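How to Request a Police Report in Grevov

Last updated Saturday, June 27, 2026

Records Guides > Police and Courts > Incident Reports

A police report is a record made by an officer or a records clerk after a crime, crash, or other event is reported. Insurers, landlords, and employers may ask for one. These steps cover reports taken by the Grevov Police Department. Reports taken by the Rerico County Sheriff are held by the county and must be requested there, even when the event took place inside city limits.

Before you start

Find the report number. It is printed on the card the officer handed over at the time of the call. The number starts with the last two digits of the year, followed by a dash and six more digits. If the card is lost, a clerk can search by name, date, and street address. A search by name alone is not accepted.

Check which type of report you need:

Incident report. Covers theft, burglary, assault, fraud, vandalism, and similar events.

Crash report. Covers a collision on a public street. Crashes in parking lots are filed as incident reports unless someone was hurt.

Call log. A one-line entry showing that a call was received and a unit was sent. There may be a call log with no report attached to it.

Who can get a copy

A full copy goes to a person named in the report as a victim, to the parent or guardian of a victim under 18, or to a lawyer or insurer with a signed release. A person named as a suspect must make the request through the court handling the case. Anyone else can ask for the public version. It shows the type of event, the date, the block, and whether an arrest was made. Names of juveniles and of victims of sex crimes are removed from the public version.

Option 1: Request online

1. Open the Muton records portal from the police page on the city website.

2. Select New Request, then Police, then the report type.

3. Enter the report number without spaces. Keep the dash.

4. Under Your Role, pick the line that matches how you appear in the report. If you pick Victim and the name on your ID does not match the report, the request is moved to the public queue.

5. Upload a photo of a driver's license, state ID, passport, or consular card. Both sides are needed for a license or state ID.

6. Use the Details box only if you do not have the report number, or if you need attachments such as witness statements. The box holds 4,000 characters. Text past that limit is dropped without a warning when the form is saved.

7. Submit the form and save the confirmation number. It is different from the report number and is the only one the portal accepts for a status check.

Option 2: Request in person

The records counter is at 212 Liang Street, Room 109. Use the side entrance. The front desk in the main lobby takes new crime reports and cannot print old ones.

Bring photo ID and, for a release, the signed original. Fill out the yellow form for an incident report or the white form for a crash report. Crash reports that have been approved can usually be printed while you are at the counter. Incident reports are mailed or held for pickup.

Option 3: Request by mail

Send a letter with the report number, your full name, your date of birth, a copy of your ID, and a return address. Sign the letter. Write "Records Request" on the lower left of the envelope. Do not send cash.
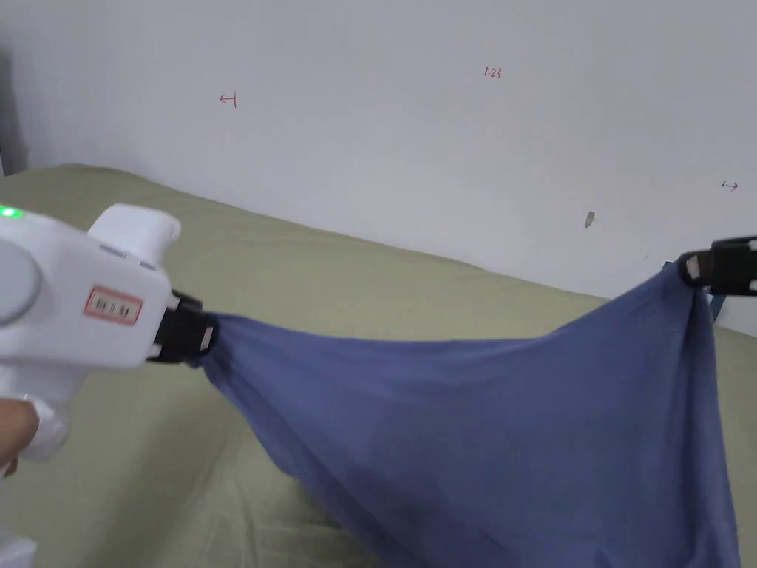 Photo: Heriberto Ospina

Fees

Victims are not charged for the first copy of an incident report. Other copies are billed by the page, and the current rate is posted at the counter and on the portal's payment screen. Body camera video is billed separately and needs its own request.

How long it takes

The department has 20 business days to answer. An answer can be the report, a denial, or a notice that more time is needed. Requests sent in the second half of December tend to run later, as the counter is closed on city holidays and those days are not counted.

If a case is still open, the narrative section may be held back. The first page is normally released anyway. Most insurers will open a claim with the first page and the report number.

If the request is denied

Read the code at the bottom of the letter.

Code A: the report number was not found. Check the digits and send the request again.

Code B: the report belongs to another agency. The letter lists the agency.

Code C: the record is sealed or part of an open case. You can ask for a review in writing. Include the confirmation number and a copy of the denial letter.

Correcting an error

Clerks can fix a misspelled name, a wrong plate number, or a wrong birth date with proof. They cannot change the narrative. To add missing facts, such as the serial number of a stolen item, ask for a supplemental report and give the original report number. The supplement is attached to the file and appears on copies made after that point.

Related guides

Reporting a stolen bicycle
Getting property back from evidence
Requesting a county court file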